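Folding cotton T-shirts flat for drawer or shelf storage

Gedthorpe Laundry Notes, sheet 10
Last revised June 28, 2024

This sheet covers short-sleeved cotton T-shirts in adult sizes. Long sleeves, hoods and knitwear are handled on separate sheets. The method gives a rectangular fold with the neckline up and no creases across the chest print.

What you need

A flat table, wider than the shirt laid out. A hard, smooth top is better than a padded one. A folding board is optional. The Anari board works for most adult sizes, but the steps below assume hands and table only.

Before you start

The shirt should be fully dry. Damp cotton holds a crease at the fold line and can smell after a few days in a closed drawer. Check the side seams and the underarms, which dry last. Shake the shirt out once by the shoulders and turn it right side out.

Feel the fabric between two fingers. A soft cloth with some fuzz on it grips itself and stays where it is put. A smooth, thin jersey slides and needs more hand pressure at each step.

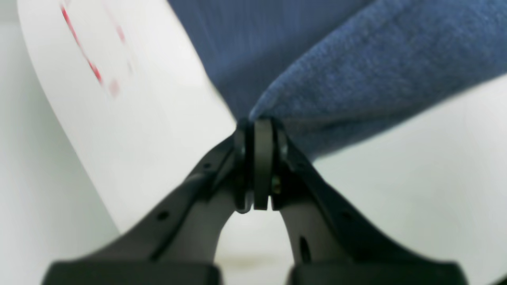 Blue cloth, close up. The surface is slightly fuzzy.

Fabric weight also changes the fold. Shirts under 200 grams per square meter take three folds easily. Above that, use two folds and accept a larger rectangle, or the stack will lean.

Step 1. Lay out

Put the shirt face down with the hem toward you. Pull the shoulders apart until the back panel is flat, then pull the hem down. Smooth from the center outward with the flat of the hand. Do not smooth toward the center; it pushes slack into the middle of the panel.

Step 2. Square the shoulders

Hold the shirt at both upper corners and press them to the table. Apply light tension sideways. 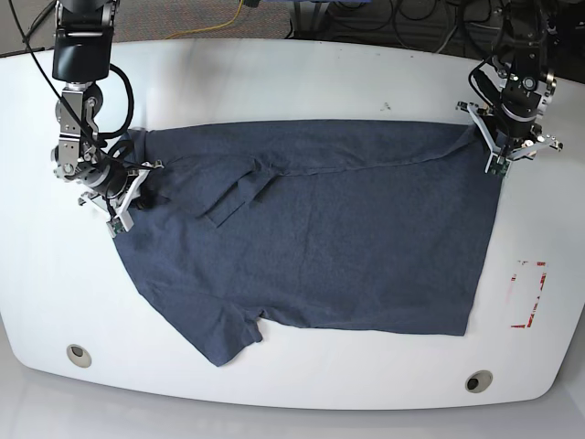 Keep the tension even on both sides. If one side edge runs straight and the other bows out, release the bowed side, lift it clear of the table and set it down again. Dragging it across the surface stretches the hem and leaves the shoulder where it was. A shirt with twisted side seams will never square completely. In that case line up the shoulders and ignore the hem.

Step 3. Fold the sides

Fold one side in by a quarter of the shirt's width, then turn the sleeve back along the new edge. Repeat on the other side. The two folded edges should be parallel.

Step 4. Fold up

Bring the hem up to just below the collar. For drawers, fold in half once more. For shelves deeper than 400 mm, stop at the first fold.

Step 5. Turn and stack

Turn the shirt over and place it with the folded edge facing out. Stack heavy shirts at the bottom. The Hrnčiar shelf insert and the Ila drawer divider both take this fold without trimming the width.

Common faults

Ridge across the upper back: the shoulders were not flat before Step 3. Open the shirt and go back to Step 2.

Stack leans to one side: sleeves are all turned to the same depth on one side only. Alternate the direction of every second shirt.

Collar curls under: fold line too close to the neck. Leave a gap of at least 10 mm.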